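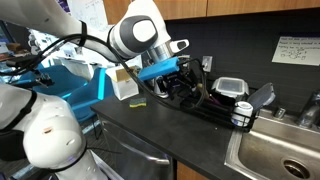
August, 9.40 pm. Bedtime chart, third week. The rule is unchanged: lights out at eight, one warning, then the story is dropped. Applied twice this week, both times without discussion from me. The older one tested it again tonight and lost the story. Dishes were the next item. I've told both kids that a job is finished when the last piece is in place, and a dish rack is a fair test of it, with everything standing in it in plain sight. The younger one stopped at the cutlery.

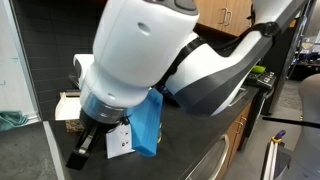 Consequence for an unfinished job is now fixed at 3 minutes' delay to screen time per item. Anything longer I fail to enforce — the half-hour version lasted two evenings.

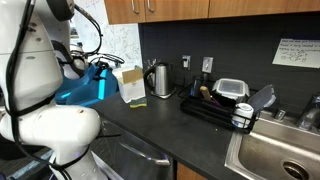

Pocket money reviewed. The Endeck savings tin stands at over 100 dollars between them. Withdrawals need a day's notice. The request for a second Pleltora set was declined on that basis and may be resubmitted tomorrow.
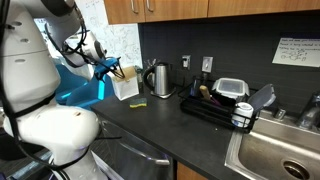
Tone needs work. I raised my voice once, at the shoes, on the way out to Nirkside for swimming. Apologised in the car. The shoes went on the correct shelf when we got home. Must sign the Nirkside form before breakfast.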